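Last updated May 16, 2021

I get the same handful of emails about the shared room at Terkine over and over, so I finally sat down and typed out my answers. If yours isn't in the list, write to me (Oriana) or to Chiamaka Lawal and we'll add it!

# The Terkine Room: Your Questions, My Answers

## What do I get when I book a spot?

A chair, a share of the round table, the Wi-Fi, and a shelf with your name on it for as long as your booking lasts. Day spots are $42. A monthly spot is $400 and you can come and go as you like (I'm on a monthly one myself, and I'm here way more than I should be).

## Can I really sit anywhere?

Yep. There are no assigned seats. People do get attached, though, and I'm as bad as anyone. I like the black mesh chair with the tall headrest, and if you beat me to it I'll take the blue one and sulk for maybe five minutes.

If you change the height or the tilt on a chair, leave it however you had it. The next person is going to fiddle with it anyway.

## What's okay to leave on the table?

Small stuff, while you're using the room. Glasses in their case, a notebook, a pen, a mug with a coaster under it. The oak top marks easily and I've already sanded out one coffee ring, which took me an entire evening and most of a podcast series. I'd love not to do that again.

Glasses are the number one thing people forget, by a mile. Please keep them in a case! A white case with round black frames in it is easy to spot on that wood, but bare glasses get leaned on, and I've had to make that phone call twice now.

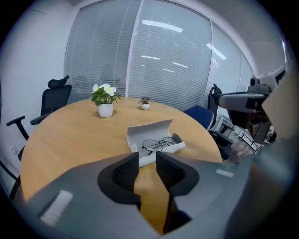

## Who waters the plants?

Me, mostly, and Chiamaka when I'm away. The one in the square white pot with the big white flowers gets a drink when the top of the soil feels dry. The tiny succulent in the round pot gets almost nothing. I know it looks like it wants attention. Please, please don't give it any. I lost its predecessor to kindness (four different people were watering it, we worked out later).

You can turn the pots if you want, and you can slide them over if you need the space. Just lift them, don't drag them. See above re: sanding.

## Does it get hot in there?

In August, oh yes. We have a black pedestal fan that lives against the back wall, and you're welcome to move it closer to where you're working. A few ground rules:

- Ask before you point it at the table. Loose paper goes everywhere.
- Keep the cord out of the walkway.
- Switch it off when you're the last one out.
- Put it back by the wall at the end of the day, so whoever sweeps isn't steering around it.

## Is the lighting any good for close work?

It's bright! We've got fluorescent light overhead, and I find it fine for reading and sketching. Some people think it's a bit much by late afternoon. You can bring a small desk lamp and ask the others whether they mind going without the big light for a while. I've never heard anyone say no, but do ask.

## Are you ever going to box in those pipes?

I get this one a lot, usually from people looking up on their first visit. We had a quote from Larkine for a dropped ceiling and it came to $2,440, and that was before paint. We talked it over for all of ten minutes and painted the ceiling light grey instead. I've grown fond of the pipes. The room feels taller with them showing, and anyone who needs to get at a conduit can get at it.

What I do ask is that you don't hang anything from them. No coats, no string lights, no plants (I was tempted too).

## Can I put things up on the back wall?

For now we're keeping it plain. Chiamaka wants shelves there and I want a big corkboard, and we haven't settled it. If you have strong feelings, send them to her, she's collecting votes. Whatever goes up will have to work around the cable that runs across at about mid-height, so that's part of the holdup.

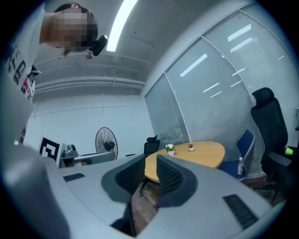
*The back wall, still plain, with the fan in its usual place and the pipes up above.*

## I left something behind. Now what?

Email me with a description and the day you were in. Anything I find goes in the lost-and-found box by the Leresero Street door, and I hold on to it for 80 days. After that it goes to the thrift store on Abdelaziz Avenue, except for glasses, which I keep longer because I can't stand the thought of somebody squinting their way through a month.

## Can I bring a friend?

One guest, two hours, no charge. If they want to stay longer they'll need a day spot. Tell them about the coasters.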